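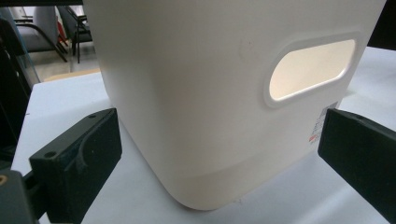

Bodel batch notes

Version of April 30, 2020

A plain text table of cold process and melt-and-pour soap batches, kept as a record of how colours and scents hold up over time. One row per batch.

Contents

batches.csv: the main table, 600 rows
colourants.csv: names and supplier codes for the micas, clays and oxides used
notes.txt: longer remarks, keyed by batch number

Columns in batches.csv

batch: number, never reused
base: cp (cold process), mpc (clear glycerin) or mpw (white glycerin)
mould: short name of the mould, such as loaf, slab or cup
colourant: code from colourants.csv, blank if none
dose: grams per kilo of base
scent: name as on the bottle
shade_start: colour on unmoulding, picked from the Idis swatch card
shade_end: colour at the last check
weeks: weeks between the two checks, at most 18

Known gaps

Batches made with Zwane vanilla have no shade_end, as they were given away before the second check. Brown shades are hard to match to the card, and 3 of them share one swatch. Dose was measured with a spoon in the early rows and converted to grams later, so treat those values as rough. Rows marked "v" in the batch number come from the Vallorport kitchen, where the room is cooler and the curing shelf faces a window.

Changes planned for May

Split scent into name and dose
Add lye concentration for cp rows

Use

Free to copy and alter. The table has no safety information and should not be used to work out lye amounts.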